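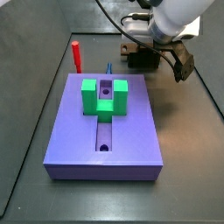
江比寿さんによると、去年の再履修の扱いは学校ごとにばらばらで、上書きした学校と平均をとった学校が同じ列に入っているのはまずい、とのこと。もっともな指摘なので今回の版で列を分けた。以下、その前提で読んでください。

saikyo-grades(再履修・補習 成績データ)README

とりあえず急ぎで書いてます。誤字あったらすみません。後で直す。

概要

高校の補習講座と再履修の成績が、元の学年成績にどう反映されたかをまとめた表。1行=生徒1人×科目1つ。全部で273行。学校は16校。氏名なし、学籍番号なし。

作ったきっかけは、評定の「置き換え」ルールが途中で変わった学校が複数あったこと。保護者への通知が講座の申し込みが始まってから出た学校もあり、あとから何がどう計算されたのか追えなくなっていた。規程の文面と実際の数字を横に並べて見たい、というのが最初の要望。

ファイル

grades.csv 本体
rules.csv 学校ごとの規程。適用開始月、反映方式、上限の有無
notes.txt 聞き取りメモ。整形してない。読みにくい
jamemix_convert.py 旧形式からの変換。Jamemixの出力を読む
old/ 前の版。消さないでください

grades.csv の列

school_code 学校コード。A01からA16まで。校名との対応表は配布しない
subject 科目。国語、数学、理科、地歴公民、英語。選択科目は「その他」にまとめた
score_year 学年末の素点。100点満点に換算ずみ
score_summer 補習講座の最終点。受けていなければ空欄
score_retest 再試験の点。空欄の意味は下を見ること
score_final_overwrite 上書き方式で計算した最終点
score_final_mean 平均方式で計算した最終点
score_reported 学校が実際に通知表に載せた点
rule_id rules.csvとつなぐキー
flag 確認が必要な行は1、それ以外は0

前の版では score_final が1列だけだった。これが混乱のもと。江比寿さんの件です。古いスクリプトで score_final を読んでいる人はエラーになります。わざとそうしてある。黙って違う数字が出るよりまし。

反映方式について

方式は2つ。

上書き:補習の点と再試験の点の両方で、学年の点を置き換える。再試験がない科目は補習の点だけ。元の点は成績表に残らない学校が多い。

平均:学年の点と補習の点を足して割る。再試験がある科目では、再試験の点は補習側に先に混ぜる。混ぜる割合は学校による。rules.csv の weight 列。

どちらの方式でも上限を設けている学校がある。上限の列は cap。空欄は「上限なし」、-1は「規程に記載なし」。この2つは別物なので注意。前の版で一緒にしてしまっていた。すみません。

空欄の扱い

score_retest の空欄は三通りある。再試験がない科目、欠席、学校から回答なし。grades.csv だけでは区別できない。rules.csv の has_retest と、notes.txt を見てもらうしかない。次の版で区分コードを入れるつもり。時間がなくて今回は見送り。

0点と空欄は違います。0点は受験して0点。集計のときに空欄を0で埋めないでください。前にそれで平均が大きく下がったグラフが出回って、説明に苦労した。

flag が1の行

91行。理由はだいたい次のどれか。

通知表の点が、どちらの方式で計算しても合わない
規程の適用開始が4月なのか講座開始時なのか文面から読めない
四捨五入か切り捨てか不明で、1点ずれる
転入生で、前の学校の学年点が別の尺度

1点ずれだけの行は使っても大きな問題はないと思う。合わない行は、除くか、除いた場合と入れた場合の両方を出すのがおすすめ。こちらで勝手に直した数字はひとつもない。

収集の方法

各校の教務に様式を送って記入してもらった。紙で返ってきたものは手入力、Brurkettiの入力画面を使用。2人で別々に打って突き合わせ、食い違ったところは紙に戻って確認。表計算ファイルで返ってきた学校はCodanoで取り込み。列名が学校ごとに違いすぎて、ここが一番時間がかかった。

規程の文面は学校の配布物と教務からの回答。口頭だけの学校もあって、その場合は rules.csv の source が「聞き取り」。文書の裏づけがないので、引用するときはそう書いてください。

使ってよいこと

方式の違いで最終点がどう動くかの比較
校内の規程を見直すときの資料
統計の授業の教材(江比寿わこさんのクラスですでに使用)

やめてほしいこと

学校の順位づけ。標本がそういう作りになっていない
生徒の特定。科目と点の組み合わせで分かってしまう行がありうるので、1行だけ抜き出して公開しない
進級判定の予測モデル。件数が足りないし、そもそも目的が違う

偏り

回答してくれた学校だけのデータ。規程が揉めた学校ほど回答がよかった印象はあるが、確かめてない。補習を受けた生徒が中心なので、学年全体の分布とはかなり違う。英語と数学が多く、地歴公民は少ない。定時制は入っていない。

使いかた

文字コードはUTF-8。表計算ソフトで直接開くと文字化けすることがあるので、取り込み機能から開いてください。rules.csv とは rule_id で結合。school_code で結合すると、年度途中で規程が変わった学校の行が二重になる。ここ、問い合わせが一番多いところ。

集計例はSaengthongの共有フォルダに置いてある。閲覧権限がない人は連絡ください。

変更点

score_final を2列に分割
score_reported を追加
cap の-1と空欄を区別
A07の数学、素点の換算ミスを修正(満点が違っていた)
A12の規程を差し替え。古い方が入っていた
notes.txt の重複を削除、たぶん全部消えたはず

未対応

score_retest の区分コード
四捨五入の確認、残りの学校ぶん
A03からの再回答待ち。届いたら rules.csv だけ更新しする予定
列名の英語表記の統一

問い合わせ

間違いを見つけたら、学校コードと科目と行番号を書いて送ってください。「数字がおかしい」だけだと探せないです。生徒の氏名は絶対に書かないこと。返信は夕方4時以降になります。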